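4.2 Comparing the two end effectors on the tabletop setup

The second set of trials used the same table layout for both grippers, so that differences in the results could be traced to the hand and the controller and not to the objects. The parallel-jaw gripper ran with the Ikton controller and the multi-fingered hand with the Desmet controller. Views from the fixed camera and the head camera are given in Figure 6. 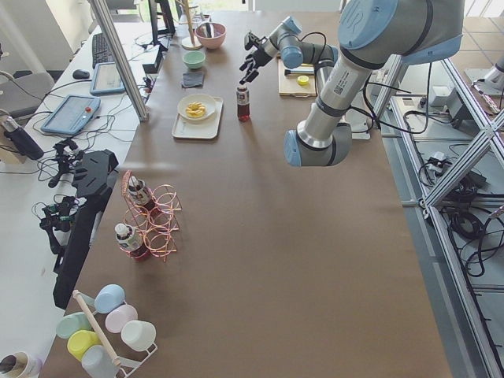
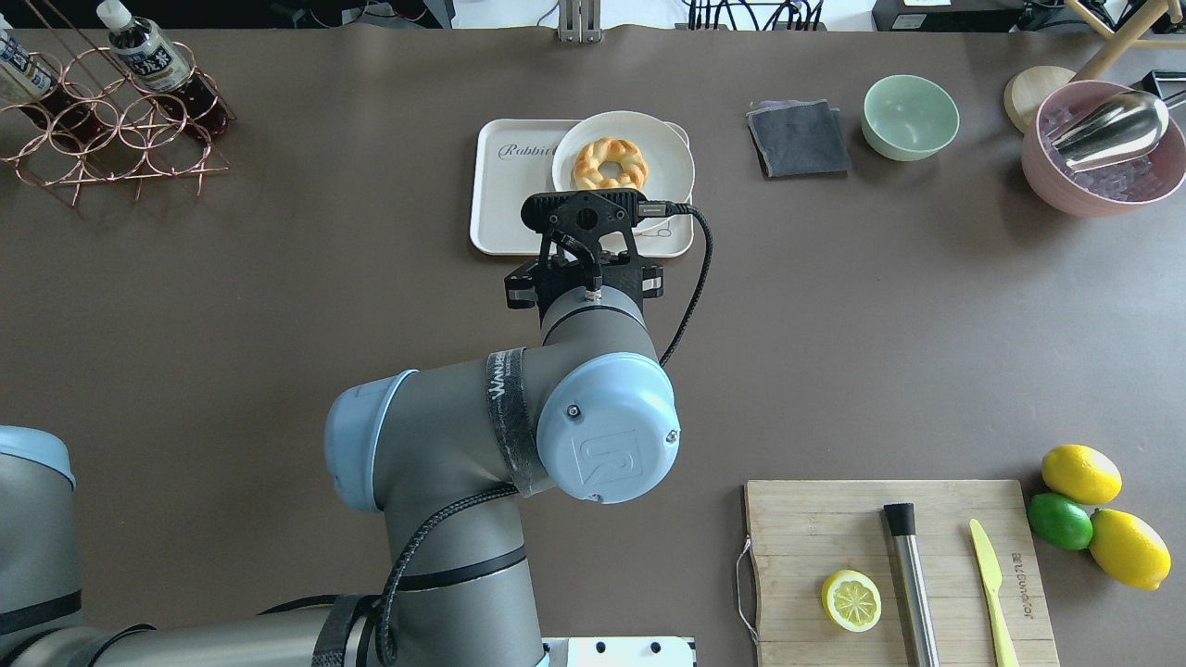
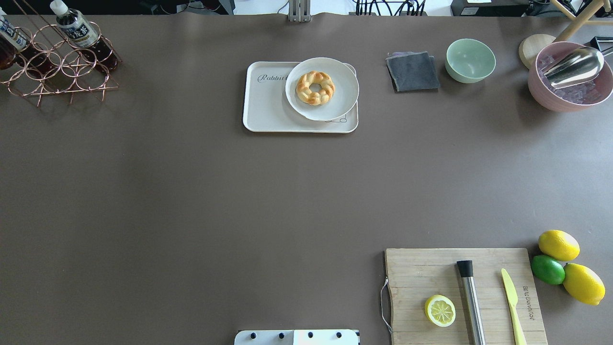
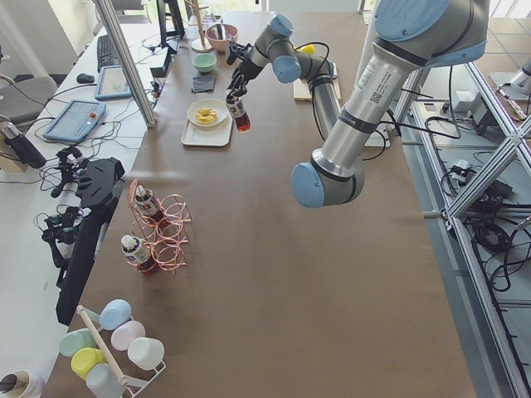

Figure 6. The tabletop workspace from the fixed camera (first and fourth images) and the head camera (second and third images). The multi-fingered hand is open above a small bottle in the first image and holds a bottle in the fourth. The parallel-jaw gripper is over the tray in the second.

Each gripper was given 225 grasp attempts, split evenly over the object set. An attempt ended when the object was set down inside its target region or when 30 seconds had passed. Joint limits and approach speed were the same for both. Between attempts an operator put the objects back by hand, using a printed template kept at the Kalardale lab.

The multi-fingered hand did better on small upright bottles, where it could close from several sides and did not need a precise wrist angle. The parallel-jaw gripper was faster on flat items, such as a folded cloth, and its wrist camera gave a usable view until shortly before contact. After that the fingers blocked most of the target, and the controller had to rely on the head camera - this accounts for 20 of the 53 failed attempts with this gripper.

Bottles in the wire rack were hard for both. The rings left little room for the fingers, and the depth estimate from the head camera was poor near the thin wire. We repeated these attempts in March with the Tresenmont calibration routine, which lowered the position error but did not change the order of the two grippers. The remaining errors at the rack are treated in Section 4.3.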